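Textile bank scheme extended to second site after February trial

A trial collection scheme for worn clothing and household textiles is to be extended to a second site after the operator, Conneely, reported that most of the material handed in was fit for sorting.

The trial opened in February at the Herkix recycling yard, where residents were asked to bring clean, dry textiles in tied bags. Items in wearable condition go to resale. The remainder is graded by fibre and sent on for cutting into wiping cloths or for shredding into filling.

Conneely said 96 per cent of the bags received during the trial passed the first check at the yard. The rest were rejected, in most cases for damp. A damp bag stored with dry ones can spread mildew through a whole cage within days, and the firm has no drying equipment on site.

Lorcan Cronin, who manages collections for the firm, said the figure was higher than had been expected at the planning stage.

"We had allowed for a much larger reject pile," he said. "The main change we made was to put the intake under cover. Before that, bags were being left at the gate overnight and the rain got to them."

A total of 2091 bags were logged over the course of the trial. Each was weighed on arrival and given a paper slip showing the weight, the time of receipt and the result of the check. The slips were used to work out how often the cages needed to be emptied, and the collection round was moved from mid-morning to 7 am as a result.

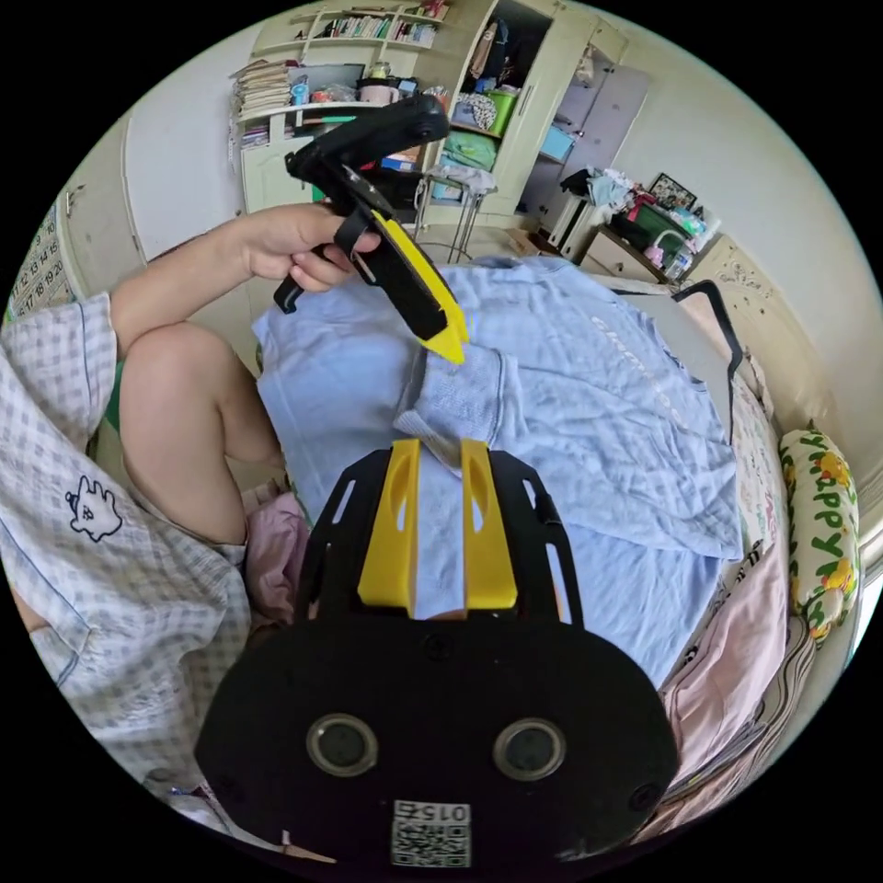 Cotton made up the largest share by weight, followed by mixed cotton and polyester. Mixed fibres are harder to place because the two materials cannot be separated by mechanical shredding, and the resulting filling fetches a lower price. Wool was received in small amounts but is the most readily sold of the graded fibres.

Bedding caused the most difficulty. Sheets, pillowcases and duvet covers are accepted, but duvets and pillows are not, as the filling cannot be graded with the outer fabric. Signs at the yard did not make this clear at first and were replaced in the second month. Cronin said the number of duvets handed in fell once the new signs were up, although some are still being left beside the cages after closing time.

The second site will be at Grollico, on the hard standing behind the existing bottle banks. Work on the base is complete. A covered intake of the same pattern as the one at the Herkix yard is to be fitted next, along with lighting and a drain. The cages will be supplied by Nelteck, which also made those used in the trial.

The new cages differ from the first set in two respects. The loading flap has been lowered so that it can be reached from a wheelchair, and the floor is now raised off the ground on runners to let air pass beneath. The maximum load for each cage is unchanged at 100 kilograms.

Diarmuid Ó Ceallaigh, who represents residents on the road leading to the site, said there was support for the scheme but that traffic remained a concern. The entrance is shared with the bottle banks and there is room for one vehicle to turn at a time.

"If two cars meet at the gate, one of them has to reverse out on to the road," he said. "We have asked for a one-way loop and we were told it would be looked at. We would like to see that settled before it opens."

Conneely said a drawing for a one-way loop had been prepared and that the cost was being worked out. In the meantime, cages at Grollico will be emptied before the site opens to the public so that the collection lorry is not using the entrance at the same time as cars.

Opening hours at the two sites will be the same. Shoes will be accepted if tied together in pairs. Carpets, rugs, cushions and oil-stained workwear will continue to be refused at both.

No charge will be made for household loads. Traders and landlords clearing furnished property must book a slot in advance at the Herkix yard, which will remain the only site able to take bulk deliveries.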